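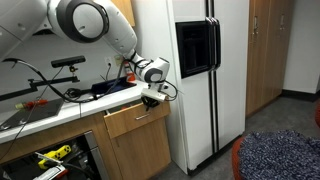
Dondport's shared kitchen and workroom on Kirkura Street is getting a clear-out before it reopens to groups in December, and the list of jobs is longer than anyone wanted.

First the kitchen. White worktop stays, so do the wood-grain cupboards. The big side-by-side fridge with the black handles stays too – moving it was priced at 400 pounds by Goicoechea, the fitters, and that was the end of that. Drawers to be emptied, lower cupboards as well. Odds and ends from under the counter go in boxes by the door, anything unclaimed after 2 weeks goes to the charity shop.

Then the workroom next door. Concrete floor needs a proper scrub. Chairs to be checked for wobbly castors and stained seats, and knitwear left behind is to be folded and put with the lost property, which already fills a shelf. Extension leads and adaptors will be tested, labelled and hung up. The rolling workbench will be wiped down and pushed back to the wall once the floor is dry.

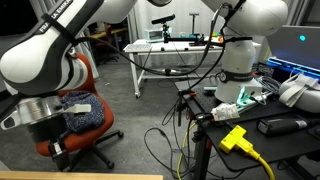

One regular user wrote in to say that the chairs were fine and it was the leads that wanted sorting, she had tripped over the same one twice since summer and would rather see hooks on the wall then new cushions.

Hooks are in the budget, the centre says. Total for the work is 498 pounds, of which roughly 40 goes on storage boxes and labels from Husta. Fridge will be switched off for one night for defrosting so please take your milk home.

Boxes can be looked through from 6 October 2003. Bring a bag. Kitchen closed in the mornings while teh cupboards are done, workroom open as usual.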